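Jorex pauses home bed-making trials after gripper cable fault

Residents' technology group asks why a known snag point was left for a second round of testing

Aug 9, 2020

Jorex has stopped all home trials of its two-armed domestic robot, the Senilura, after a cable running to one of its grippers caught on a bed frame and the arm kept pulling. No injuries were reported. The company calls the event "minor and contained". The Wetau Household Technology Group, which publishes this statement, would like to see the evidence for both words.

The fault happened in a furnished flat used for bedroom tasks such as straightening pillows and smoothing sheets. According to the incident note Jorex sent us, the right arm was reaching across the mattress when its cable lodged under the side rail. The arm should have stopped when it met resistance. It went on pulling for 6 seconds, until the operator let go of the controls and someone else pressed the stop button.

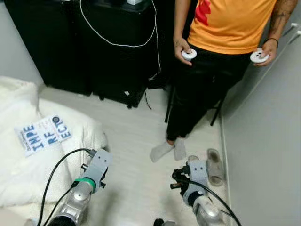 Jorex says a person was in charge of the robot at every moment, and offers this as reassurance. We are less comforted. An operator working with handheld controllers has no way to feel a trapped cable, and the note admits that no warning was given. "Having a human in charge is only a safeguard if the human is told something is wrong," said Anitha Iyengar, who chairs the group. "We have asked three times what the operator was meant to notice, and we are still waiting."

The cables on the Senilura run outside the arms, from the gripper housings down towards the base. Jorex says the layout makes repairs quicker. It also leaves loops that can catch on furniture, and bedrooms have plenty of that.
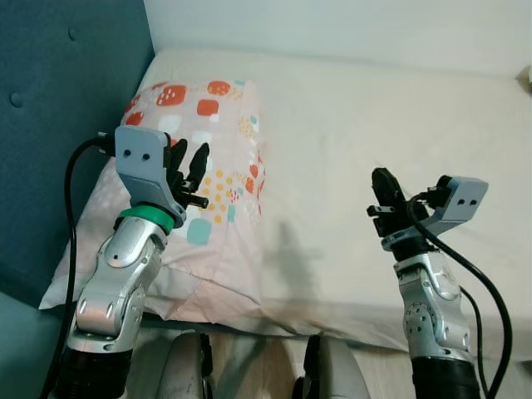
The problem was not new. A test summary from February, which Jorex has now released, covers 778 bed-making runs and lists 3 cable snags. All were marked "cleared by hand" and none led to a change in design. The force limit that should have halted the arm was raised the same month, after testers complained of needless stops. Senthil Shenoy, head of trials at Jorex, said the two matters were "looked at separately". He did not say who decided that.

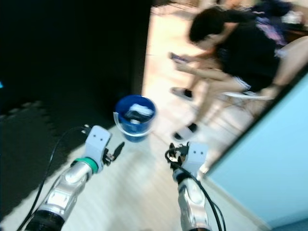

We also asked how near other people may be while the arms are moving. The trial rules ask for "a sensible distance", with no figure given. Jorex has promised a firm number before work starts again. It has also promised clips to hold the cables close to the arms, a lower force limit and an alarm the operator can hear.

An outside firm, Vahidi, will check the changes. Its engineer Pramila Tomar confirmed that 455 fresh runs are planned, all on made-up beds with side rails. Vahidi is being paid by Jorex, and we have asked for its full report, including any runs that are thrown out. Neither company has agreed to this so far.

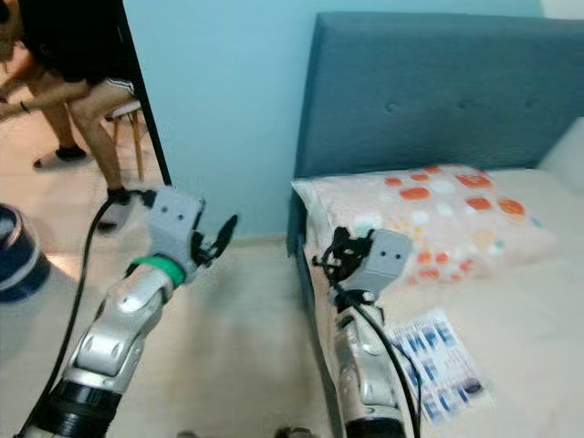
What we are asking for

Publication of the full incident note, with the operator's own account.

The name of the person who approved the higher force limit.

A written minimum distance for anyone in the room who is not operating the robot.

No return to home trials until Vahidi's findings have been made public.

Press contact: Refugio Cuautle, Wetau Household Technology Group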